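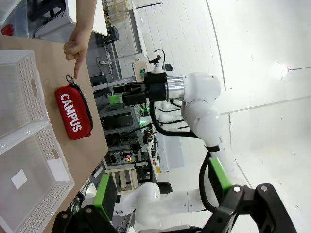 Two baskets and a pencil pouch: notes on small-item storage

1/ Small-item storage on the Postell bench has been two white perforated baskets for a while. Same model, side by side. One is for things that stay at the bench, the other for things that leave with people.

2/ The red CAMPUS pouch is the item that keeps breaking the system. It holds pens, a steel ruler, two erasers and a USB adapter. Pens stay. The adapter leaves. The pouch therefore belongs in both baskets, and spends most of its time on the table between them.

3/ Filled, it weighs 495 grams on the kitchen scale. Most of that is the ruler and a box of spare leads I had forgotten buying.

4/ First attempt was to empty the pouch and file the contents separately. Lasted until the next morning. Pens in an open basket end up diagonal, then under everything else, and the thin ones go tip-first into the round holes in the sides. I lost a refill that way.

5/ Second attempt was to treat the pouch as one object and give it one basket. The adapter moved out and now lives on a hook. Everything left in the pouch is bench-only, so the pouch is bench-only.

6/ Orientation matters more than I expected. Laid flat on the basket floor it covers the label, and then people ask what the basket is for. Stood on its long edge against the side wall, zipper up, it leaves the floor readable. The loop at the end should face the handle cut-out.

7/ On labels. They sit loose inside the baskets. Tape on the outside wall peeled within a month – too many holes, very little flat surface to stick to. A card on the floor of the basket can be swapped in two seconds, but it slides when the basket is carried. I have not solved this.

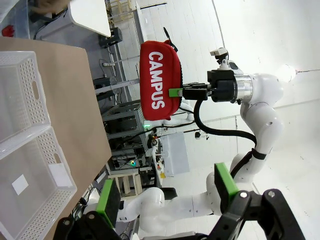 8/ Hajnalka Farkas replied asking why I don't use a cable tie through the holes to hold the label, and whether a pouch that size wouldn't be better hung up by its loop.

9/ Cable tie: yes, trying it. One tie through two adjacent holes and a punched card. The card has to be stiff, otherwise it curls at the corners.

10/ Hanging: tried it on the hook before the adapter got there. The pouch hangs end-down, the contents collect at the bottom and the zipper gets hard to pull past the bulge. Fine for an empty pouch. With a ruler in it, no.

11/ Current rule for the bench basket: 14 items maximum, with the pouch counted as one. Above that I have to lift things out to reach other things, and whatever gets lifted out stays on the table.

12/ The take-away basket has no limit. It gets emptied in December whether anyone has claimed the contents or not. Last year that was mostly chargers and one very good pair of scissors, which I kept.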